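About Us: The Kidatmont Robot Shed

Hi, and welcome! I'm the one who answers the emails, orders the belts and writes this page.

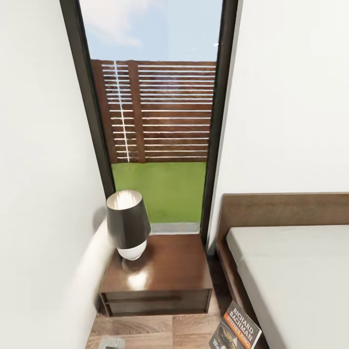 How we got going

Kidatmont started in my two-car garage with a secondhand drill press and a plan to build one robot arm that could pick a thing up off a nightstand and hand it to a person in bed. I'd had a bad back that winter and spent a lot of time lying there looking at a glass of water I couldn't reach. So that was the whole idea, a bedside helper, and it took me 17 months to get a version that didn't scare the dog.

By then friends were coming over most evenings to use the tools, the cars had been living on the street for ages, and we rented a unit on Bavcombe Lane. It's 900 square feet with one good window and a roll-up door that sticks in January. We love it!

What we do now

We're a shared workshop and a small school for people who want to build home robots. We have 52 members. Some are retired machinists, some are in high school, and a few joined to fix a robot vacuum and never left (you know who you are).

Our big group build is still the bedside arm. The current one is called Cù, and it's a small wheeled base with a lift column and a two-finger hand. We work on it in simulation first, in a bedroom we modeled ourselves, with a walnut-brown nightstand, a lamp on top, a paperback down on the floor by the bed and a glass door looking out at a fence and some very green grass. The base has to get into the narrow bit of floor between the bed and the nightstand, and that corner has eaten more of our evenings than anything else we do. Glass is its own headache, too. Range sensors can look straight through a door and decide the lawn is more bedroom.

Thin things on the floor are next on the list. A mug is easy by comparison. A book leaning on a bed rail needs the fingers to come in at an angle, and we keep arguing about whether to change the wrist or just write better code. I'm on team wrist.

Our classes

There are 2 classes right now. First Motors is for total beginners, and you go home with a little driving base that you wired yourself. Nuvia is the longer one, named after our teaching arm, and it covers joints, gearing, control code and how to set up a simulated room so you can crash into the furniture for free. Bring a laptop if you have one (we have loaners, they're slow but they work).

You don't need to know math beyond what you remember from school. If you can read a tape measure and you're okay with a program failing a lot before dinner, you'll fit right in.

Come say hi

The roll-up door is usually open from 6 p.m. Walk in, mind the extension cords, and ask for a tour. Members get a shelf, a key code and use of everything except the lathe, which needs a short safety session first. Parking is behind the building, next to the blue dumpster.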